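Kider colour notes, version 2

Kider is a list of yarn colour names collected from hand knitters. It holds 1,185 rows, each with one colour name and the language it was written in. The list was started because the same shade is called by very different names in different shops, and pattern writers asked for a way to compare them.

Columns: name, language, shade_group, fibre, note. The note column is free text and is often empty. Grey and gray are both kept as the knitter wrote them.
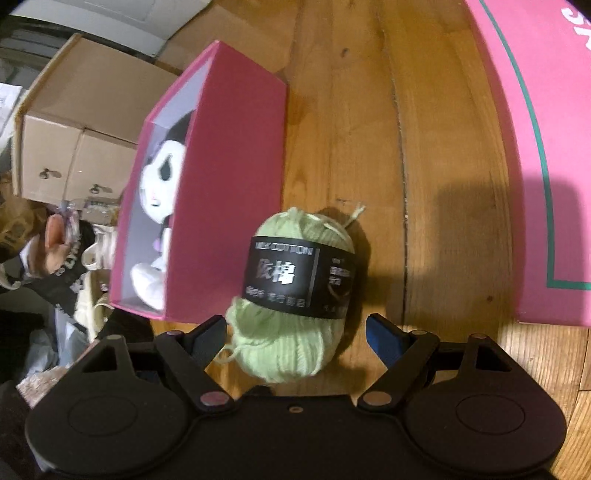 Fibre is taken from the label when the knitter still had it. In 240 rows the label was lost and the field says "unknown". Please do not read this as acrylic, as one user of version 1 did.

The shade groups were given by Rafia Butt and checked by Folke Wikström. They did not agree on many of the greens and the blues, and in these rows both groups are written with a slash between them. Names from the Prasa swap list were added in February and are less complete.

Known problems: some Swedish names have lost their dots. Two rows from Nornano are doubled.

Last change: 2024-11-30. Corrections are welcome by email to Rafia.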